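Projects > Assistive and Light Assembly > Notoleo > Progress reports

Filed under: Manipulation, Teaching by demonstration

Notoleo cord-handling project: second progress report
Prepared by Mirsad Vasić for Vidmar
2024-08-29

Summary

The work in this period was on collecting demonstrations for the cord-handling task and getting a first policy trained on them. We have 162 usable demonstrations against the target set in the project plan. One milestone has moved to October. Spending is within the approved budget and no change to the total is requested.

Demonstration collection

All demonstrations are now recorded by remote control. In the first report we said we would compare this with hand guiding, where the operator holds the arm and moves it through the task. We ran 33 demonstrations by hand guiding before stopping. The arm motion was fine but the operator's hands kept blocking the wrist camera at the point where the gripper closes on the cord, and that is the part the policy most needs to see. Those 33 are kept separately and are not included in the 162.

Remote control is slower to learn. Vasilis Obradović trained two operators from the Curnik workshop. Both needed most of a week before their recordings were consistent enough to keep. The usual fault was hesitation near contact: the operator stops to check the view, and the policy later learns to stop there as well. We now ask operators to practise each approach before recording and to discard any run with a long pause in it.

The controller supplied by Jurkex had a dead zone that made small wrist rotations jerky. It was replaced under the service agreement at no charge to the project. Recordings made with the faulty unit were reviewed and eight were thrown out.

Hardware

The task board has a wood backing with the fittings screwed to it, so the layout can be changed between sessions. The bracket with the metal ring has been the hardest of the fittings to teach. It is dark plastic, the ring sits in a recess, and the cord is thin, so the wrist view has to be close before any of it is clear.
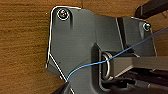
We tried several cord colours and settled on bright blue for the main set. Thin white cord was harder for operators to judge against pale parts of the fittings. Later sessions will bring in other colours so that the policy does not depend on blue alone.

Training

The first policy was trained on the full set in the last part of the period. It reaches the bracket reliably and closes on the cord in most trials, but it is poor at recovering after a missed grasp. We expected this, as very few of the demonstrations include a miss. Vasilis is writing a short set of recovery tasks in which the operator starts from a bad position and corrects it.

Next period

Record the recovery demonstrations. Retrain and run the full evaluation, now planned for October. Send the evaluation protocol to Vidmar for comment before the trials start. We would also like a decision on whether the second bench at Curnik can be kept until the evaluation is finished.

This site uses cookies to remember your settings and measure traffic. Accept | Manage preferences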